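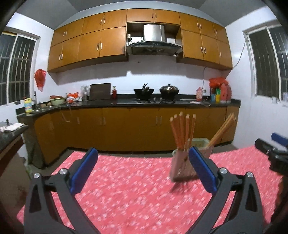 Blue pads, chopsticks next. Screws are the four round heads.

gripper pads walking off the fingers

peixoto_b
Hand-held unit, two fingers, one screw pair per finger. After 400 or so grabs... no, I kept a log, 400 exactly, the left pad has crept toward the tip and thin stuff rolls out. Chopsticks are the worst. I've retightened so often my wrist has its own torque setting. Loctite?

Graneslow
Please don't glue it on day one. Pull both screws, wipe the finger and the back of the pad with alcohol, let it dry, put it back. Snug, then a quarter turn. If you crank on it the rubber squishes out sideways and you get exactly your problem.

omeo_jo
Disagree. I ran mine clean and snug and it still walked by June. Medium threadlocker, one drop per screw, 13 months without touching it.

Graneslow
And when you swap pads?

omeo_jo
I swear at it and use a longer screwdriver.

neltimeck
Check that the fingers close square before anybody buys anything. Close them on a strip of paper and pull. If it slides out on one side, that pad is taking all the load and no goo will save you.

peixoto_b
Paper slid right out on the left. So I have been tightening the wrong thing for 9 days.

neltimeck
Shim behind the pad, thin tape is fine. Then redo the paper.

omeo_jo
And then threadlocker.

Graneslow
No.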